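Household Chemistry for the Unwilling
Handout 3: Soap, grease and hard water

Read this before the session. Those who read it afterwards tend to ask me about it during the exam.

Water and fat don't mix, as anyone who has rinsed a roasting tin under a cold tap will know. A detergent gets round this by having a molecule with two ends. One end likes water, the other likes grease, and neither will give way. Put enough of them in a bowl and they gather round a droplet of fat with their greasy ends pointing in and their watery ends pointing out. The cluster is called a micelle. Write the word down, spell it properly, and half the marks for question one are yours.

Old-fashioned soap does the same job but has a weakness, and the weakness is Clurkville. Our tap water comes up through chalk and carries around 300 milligrams of hardness per litre. Calcium grabs the soap and turns it into scum, which sticks to the bath and blames you. In Tistport the figure is 12, and people there think their baths are clean because of good character.

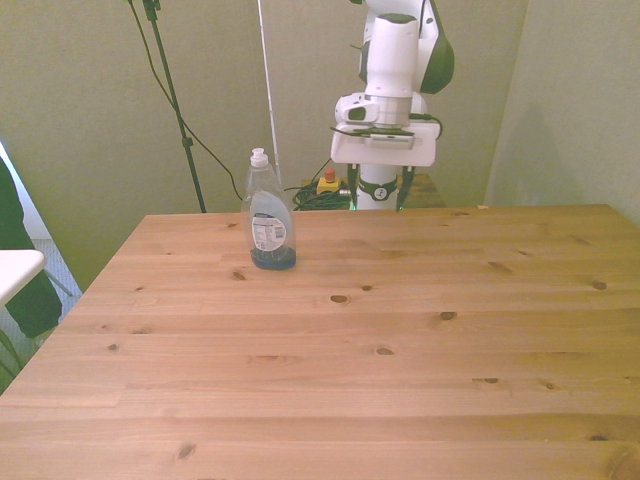 Fig. 1. Washing-up liquid, nearly finished.

Washing-up liquids are mostly synthetic detergents and put up with calcium far better. They also foam, largely because we expect them to. Foam tells you there is spare detergent about, and when it dies off in a greasy bowl the detergent is mostly busy. It doesn't do the cleaning. Evaristo Santoro argued this point with me for most of February and has since conceded in writing.

Bare wood is a separate misery. It soaks up water along the grain, swells, and dries rough. Knots are denser than the wood around them and take up liquid at a different rate, so a scrubbed pine board may end up slightly bumpy. Use little water, wipe with the grain, dry at once. Strong alkali will darken some woods, oak especially, and no amount of apologising lightens them.

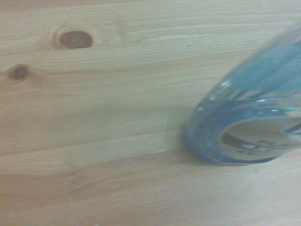 Why does warm water shift grease better than cold?
Warmth softens or melts the fat, so it breaks into droplets more easily and the detergent can get round them.

For next time: read page 178 of the course reader and bring a jar of your own tap water, labelled. A-yeong Song has the test strips.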